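Section 6: Working a shift alongside the counter arm

This section is for housekeeping staff who share a washroom bay with the arm. Set-up by the Hiklow engineer is covered in section 3.

6.1 What moves to the arm, what stays with you

The arm straightens and resets the items on the counter. You still clean the basin and tap, change the stock and sign the room off. Job card 516 replaces the old counter card. Card 711 (floors and bins) has not changed.

6.2 Before you start the arm

1. Check that the clamp holding the table is tight.
2. Move loose cables away from where you will be standing.
3. Put the stock on the counter. Leave the bowl clear.
4. Look at the light at the foot of the arm. Carry on only if it is green.
5. Step back to the line and press Start on the Akitz handset. 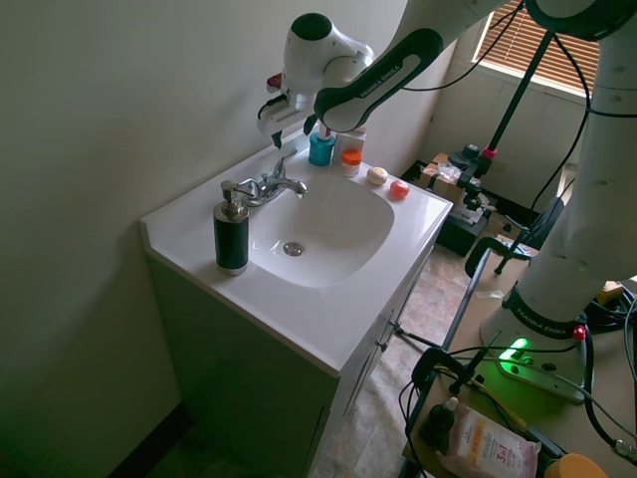 Figure 14. Arm over the back of the counter, bottles and soaps set out, base light green.

CAUTION: Keep your hands off the counter while the arm is moving. If something falls, press Stop first - then pick it up.

6.3 During the run

1. Stay within sight of the bay. You may fold towels or fill in the card.
2. If the arm stops for longer than 34 seconds, press Stop and look for a fallen item.
3. Do not move stock to help it along. Stop the run, move the item, start again.

Note: Round soaps can roll. Lay them flat, clear of the front edge.

6.4 Handing over

1. Press Stop and wait for the handset to show Parked.
2. Check the counter against the room list. Put right anything the arm has missed.
3. Write down each item you moved by hand. The count is used to adjust the arm, and is not part of your own record.
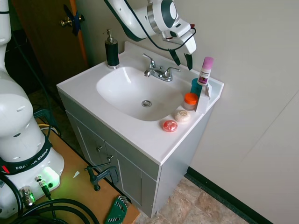 Grekanon asked after the first month whether step 3 could be dropped on busy mornings, as writing the items down took longer than moving them. Kontogiannis replied that a tick against the item would do, with the place left blank.

Either way of filling in the card is now accepted. Cards go in the tray by the linen store at the end of the shift.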